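4.2 Setting out the bottle blocks

Section 4.1 covered unpacking the Drodley set. Check the parts against the packing slip before you go further. Spare labels are in the flat envelope, 26 to a sheet.

You will need: the bottle blocks, the white plate, a soft dry cloth, and a table with a plain dark top. A plain coloured backdrop is optional. If you use one, hang it so that it reaches down behind the back edge of the table.

1. Wipe the table and let it dry.

2. Turn the plate over and look at the underside. Run a finger along the inside of the raised rims and pick out any packing crumbs. They tend to collect in the recesses and will stop the plate sitting flat.

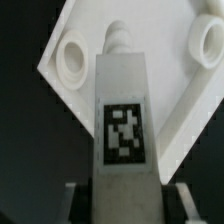
Fig. 9. Underside of the plate, showing the raised rims.

3. Put the plate to one side, right way up. It is not needed again until 4.3.

4. Wipe each block with the cloth. Grey scuffs on the white plastic are normal after use and can be left alone. Scuffs on a label cannot -- see step 8.

5. Lay the blocks on their sides near the middle of the table. They do not have to line up, and the caps may point different ways. Blocks may touch or lean on one another. 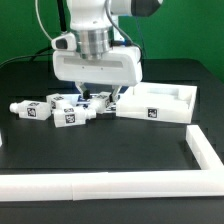 Fig. 10. Four bottle blocks in a loose cluster on a black top, green backdrop behind.

Note: For the spaced layout, leave 154 mm between one block and the next. The cluster layout has no set spacing.

Caution: Do not lift a block by its cap. Hold it by the body.

6. Check that at least one label on each block can be seen from where you will be working. Where a block is partly hidden by its neighbour, turn it a little until a label shows.

7. Leave the backdrop and lights as they are once the blocks are out. If you move a lamp, go back to step 6.

Checking the labels

8. Look at every label closely. The black border should be unbroken, with white all the way round it. A lifted corner can be pressed down with the thumb. Replace any label that is torn, creased or marked in the black area.

9. Compare the pattern with the chart in Appendix B. Work from the small labels first, then the large markers on the white sheet. Large markers may sit at an angle to the small ones.
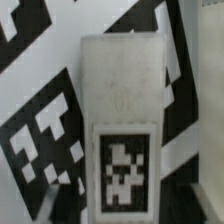

Fig. 11. Small label with a white border; large markers on the white surface behind.

10. Fit replacement labels with the same edge uppermost as the old one. Leave for 6 hours before wiping.

Ikance label sheets from the older Purba set are a different size and should not be mixed in -- keep them in their own envelope.

Go on to 4.3, Using the plate.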